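网站上的联系表单，越短越好用吗

做网站的人这几年有一个共识：联系表单要短。姓名、邮箱、留言，三个框，一个按钮，再多一个都算罪过。插件的说明书这么写，主题的演示页这么摆，教程也这么教。我给小公司做了不少网站，前些年也照这个做，现在看法变了。短表单适合一部分网站，对另一部分网站，它只是把麻烦从访客那里挪到了收邮件的人那里，最后又挪回访客身上。

先说我自己经手的一个例子。客户叫Kaston，做门窗五金，公司不大，负责网站询盘的是一位叫Tahsin Roy的同事，销售和售后他都管。网站原来的表单有十一个字段，包括公司名、职位、国家、产品型号、数量、到货时间等等，是很早以前外包公司做的，样子很难看，手机上要滑三屏才能看到提交按钮。改版的时候我把它砍到三个字段，换了一个当时流行的表单插件，背景加了一点圆角，自己觉得很满意。

上线以后，提交数量确实上去了。七月那一个月，后台记了1021条，Tahsin起初也高兴。后来他给我发邮件，说他现在每天上午的时间都花在回同一句话上：请问您要的是哪个型号。来信里写“报价”的有，写“你好”的有，写“我上次买的那个坏了”的也有，型号、数量、订单号一概没有。他回信去问，有的人隔几天回，有的人再也没有回。以前十一个字段的表单，一个月来得少，可是来一封他就能报一封的价。

我当时的第一反应是替短表单辩护。我跟他说，门槛低，进来的人多，里面总有真客户，你多问一句就是了。他回我说，多问一句是我在问，不是你在问。这句话我记了很久。做网站的人看的是提交率，报告里写的也是提交率，交付完了，收件箱是别人的。

表单行业里有很多关于字段数和转化率的说法，减一个字段涨多少，再减一个又涨多少，图表画得很漂亮。我不打算在这里引用，因为我追过几次出处，追到最后往往是一篇博客引另一篇博客。即便那些数字都对，它们量的也是按下提交按钮这件事。按下按钮之后，对方有没有得到答复，用了几天得到，来回几封信，这些数字里没有。对一个订阅邮件的表单，按下按钮就是终点，字段当然越少越好。对一个询价表单、报修表单、预约表单，按下按钮是起点，把起点修得再平，路还是那么长。

所以我现在跟客户谈表单，先不谈字段，先要收件箱。我会请他们把最近收到的来信导出来，去掉个人信息，再把他们的第一封回信也导出来。第一封回信里问了什么，表单里就该有什么。Kaston的回信里，问型号的占了绝大多数，其次是问送到哪里，再次是问订单号。问职位的一封也没有，问公司传真的更没有。旧表单的毛病就在这里，它有十一个字段，真正有用的只有三四个，其余是当年照着一张名片抄下来的。新表单的毛病是另一头，我连有用的也一起砍了。

后来的做法很简单。第一个问题是一个选择：询价、售后、其他。选询价，出来型号和数量，再加一个收货地区。选售后，出来订单号和一个上传照片的按钮。选其他，就只有一个留言框。姓名和邮箱放在最后。这个功能在插件里叫条件逻辑，大部分表单插件都有，有的放在付费版里。客户嫌贵的话，我会建议他干脆做三个页面，每个页面一个表单，用三个链接分开，效果差不多，还少一层脚本。

改完以后，提交数从1021条降到996条。降得不多，我原以为会降得更厉害。Tahsin那边的感受是垃圾少了一些，可以直接报价的多了很多。他没有给我算过省了多少时间，我也没有追着要。他不再发邮件来抱怨，我就当是好的。 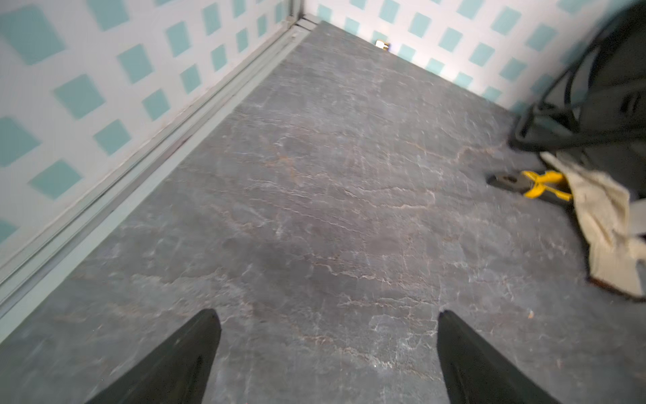 说到上传照片的按钮，我要多讲几句，这是短表单派最反对的一项，理由是慢，是会出错，是占空间。三条都是真的。手机拍一张照片好几兆，信号不好的地方传一半就断了，断了以后如果表单把前面填的东西也清空，访客十有八九就走了。但是售后这件事，文字说不清楚。一个合页哪里裂了，写三行不如拍一张。我见过有的网站不让上传，客服第一封回信写的是“请把照片发到这个邮箱”，于是客户又开一封新邮件，标题空着，跟原来的表单对不上号，客服再去翻。与其这样，不如一开始就放上去。

放上去也要放得讲究一点。格式别限制得太死，很多手机默认存的格式，插件的默认设置里没有，客户选了照片，看到一行红字说文件类型不支持，他不知道什么叫文件类型。大小上限要写在按钮旁边，不要等他传完了再告诉他超了。还有，上传框不要设成必填。有些问题就是不用拍照的，发票开错了抬头，拍什么呢。

必填这个星号，我觉得是整个表单里最容易滥用的东西。很多后台新建一个字段，必填那一项是默认勾着的，做的人不去动它，于是全部必填。电话必填是最常见的。我问客户，你们会打电话吗，答复常常是一般不打，都是邮件。那为什么必填呢，说是万一。为了这个万一，每个访客都要交出自己的号码，不愿意交的人就填一串1。我翻过一个客户的后台，号码栏里一串1的，比真号码还显眼。这样的数据留着没有用处，还多担一份保管的责任。

反过来，不敢设必填也不对。前面说的订单号，我在Kaston那边设的是选填，旁边写一行小字：没有订单号也可以提交，写上购买时间即可。有一位做同行的朋友Baldur Lykkegaard不赞成，他认为选填就等于没有，售后没有订单号根本查不了，应该必填，逼着人去找。他给一家叫Skitirer的滑雪用品店做网站，就是这么设的。我跟他争过几次，没有争出结果。他的道理是，店里只卖自己的货，每个买家邮箱里都有一封确认信，翻一下就有。我的道理是，Kaston的货有一半是从经销商手里出去的，终端用户手上没有我们的订单号，设成必填，他只能乱填或者走开。现在想来两个人说的都是自己那家店，谁也没有错，错在想把它变成一条通用的规矩。

模板的问题也在这里。表单插件装好以后，会给你一排模板，联系我们、预约、反馈、求职，点一下就有，颜色都配好了。我不反对用模板，我自己也从模板开始。可是模板的作者没有见过你的客户。他为了让所有人都能用，只能放最普通的三个框，做得再漂亮也还是三个框。买的人看见演示页干净，就以为干净是表单的本事，其实是演示页里没有人真的要问问题。

外观当然也要紧，我并不是说随便做做就行。但我排的次序跟插件广告里的次序不一样。广告里先讲布局、配色、动画，可以做成浮动按钮，可以做成弹窗，可以嵌在页脚。我会先看标签写在哪里。现在很流行把标签写在输入框里面，灰色的字，一点就消失。填到一半接个电话，回来就不知道这一格是什么了。浏览器自动填充的时候更麻烦，格子里全是内容，标签全没了，填错位也看不出来。标签写在框的上方，占地方，不时髦，但是一直在那里。为这件事我跟设计师吵过，一般是我让一步，字可以小一点，颜色可以淡一点，位置不能动。

再看报错。很多表单的报错是在顶上出一条红杠，写着“有字段填写不正确”。哪个字段，怎么不正确，都不说。手机上这条红杠在屏幕外面，访客只看到按钮按下去没有反应，再按，还是没有反应。我接手过一个网站，客户说表单坏了，查了半天代码，没有坏，就是红杠在上面没人看见。报错要写在出错的那一格旁边，写清楚要什么。邮箱少了一个点，就说邮箱不完整。最好连前面填好的内容都保留着，不要刷新一下全没了。

然后是提交以后的那一页。这一页在大多数网站上只有一句话，感谢您的留言，我们会尽快与您联系。尽快是多快？写的人没有想过，收信的人也没有答应过。我现在会请客户给一个他们真的做得到的时间，两个工作日就写两个工作日，旺季做不到就改成四个。一家叫Takura的客户，做陶瓷餐具，老板坚持要写二十四小时内回复，听起来有诚意。我去问他们谁负责回，他说他自己，再问他出差怎么办，他想了想，改成了三天。写三天，第二天回，人家觉得快。写二十四小时，第二天下午才回，人家已经不高兴了。

提交成功之后还应该给访客发一封副本，把他填的内容原样寄给他。这是很多插件默认关着的功能。访客隔了几天想起来，不记得自己发给谁了，也不记得问了什么，于是重新填一遍，收件箱里就多一条重复的。有了副本，他直接在上面回复就好。副本的发件地址要用一个能收信的，不要用那种写着请勿回复的地址。一边请人家联系，一边又用一个不让回信的地址去回他，说不过去。

邮件能不能送到，又是另一件事，而且是最容易出事的一件。表单页面上写着提交成功，后台也记着成功，邮件进了垃圾箱，或者根本没有出服务器。一家叫Khondokar的客户，做布料批发，有16天没有收到任何询盘，还以为是淡季。后来有老客户打电话来问怎么不回信，才发现换了主机以后邮件一直没有发出去。好在插件在数据库里存了一份，我们一条一条捞出来，补回了信，有些人已经在别家下了单。那次以后，凡是我经手的网站，表单必须在数据库里留底，邮件走单独的发信服务，域名那边该加的记录都加上，每个月的头几天我自己去填一次表单，看看到不到。这件事没有什么技术含量，只是得有人记着做。

垃圾信息也是短表单的一个副产品。三个框，结构人人都一样，机器填起来最省力。很多网站的办法是加一个验证码，让人认红绿灯、认自行车。我尽量不用。它挡住了一部分机器，也挡住了一部分眼神不好的人、网络不好的人和没有耐心的人。我一般先放一个隐藏的字段，人看不见，机器会填，填了就丢掉；再看提交的速度，页面打开一两秒就提交的，多半也不是人。这两样加起来，小网站大多够用了。要是还挡不住，再考虑那种在后台打分、不打扰访客的办法。让访客认图片应该排在最后面，很多人把它排在最前面，图的是打一个勾就完事。

有人会说，你讲的这些，大公司都有专门的团队在做，小公司哪里顾得上，三个框至少不会错。这个话我同意一半。如果一家公司一个月只收几封信，三个框确实够了，来什么回什么，不必折腾。表单长一点短一点，对它影响很小，不如把电话号码写得大一点。我也有客户最后连表单都没有放，页面上就是一个邮箱地址和一个电话，用得好好的。邮箱地址放出来会招垃圾邮件，这是实话，但现在邮箱自己的过滤比几年前好得多，他们自己权衡过，愿意这样。

可要是一个月来1000封，还用三个框，那就是拿人力去补表单的缺。人力在小公司里往往看不见，它不在插件的账单上，只在某个同事的上午里。老板看到的是免费插件很好用，提交数字很好看。Tahsin这样的人要是不说，就一直这么下去。他要是辞职了，接手的人会以为这份工作本来就是每天问一遍型号。

关于隐私那一行字，我也讲一下我的看法。现在的表单下面通常有一个勾选框，写着我已阅读并同意隐私政策，后面一个链接。点进去一大篇，多半是从别处复制来的，有的连别人的公司名都忘了换。我不是律师，具体要怎么写，得看公司在哪里、客户在哪里，该找律师的还是要找。但有一点不需要律师也能做，就是在表单旁边用一句普通话说清楚，你填的东西谁会看到，留多久。Kaston的表单下面写的是：您的信息只由销售和售后同事查看，处理完毕一年后删除。为了写这句话，我们真的去设了一个到期删除，之前数据库里存着好多年的来信，没有一个人去看，也没有一个人去删。

订阅通讯的勾选框，别偷偷帮人勾上。这件事本来不需要再讲，可我上个月接手的一个网站还是这么做的。来问一个价，从此每周收两封促销信，他以后看到你们公司的名字就是点垃圾邮件，点的人一多，你正常的回信也跟着进垃圾箱。省了一次询问，赔的是整个域名的信誉，不划算。

我也常被问到，要不要把表单换成聊天窗口。右下角一个圆圈，一点就开，看上去比表单亲切。我的答复要看那头有没有人。有人值班，聊天窗口很好，型号不清楚当场就能问。没有人值班，那个圆圈点开是一句“我们现在不在，请留下姓名和邮箱”，它就又变回了三个框，还多加载了一大堆脚本，把手机页面的底部按钮也盖住了。Baldur在Skitirer那边冬天开聊天，夏天关掉换回表单，我觉得这个办法很实在，圆圈跟着值班表走。

至于用哪家插件，我故意没有写。我用过好几家，付费的免费的都有，功能上大同小异，价格每年在变，今天写了明天就过时。挑的时候我只看几样：数据能不能导出，停用以后旧来信还在不在，条件逻辑要不要另外花钱，界面文字能不能全部改成自己的话。最后一样很多人忽略，结果中文网站上提交完了跳出一句英文，访客心里会咯噔一下，以为跳到别的地方去了。

Kaston的表单到现在又改过两回，一回是加了一个经销商的选项，一回是把数量那一格从下拉菜单改回了手填。下拉菜单是我的主意，分了几档，觉得整齐。Tahsin说客户要的数量正好常常在两档中间，选完了还要在留言里再写一遍。改回来用了不到五分钟。下一次改什么，还是等他把回信导出来再说。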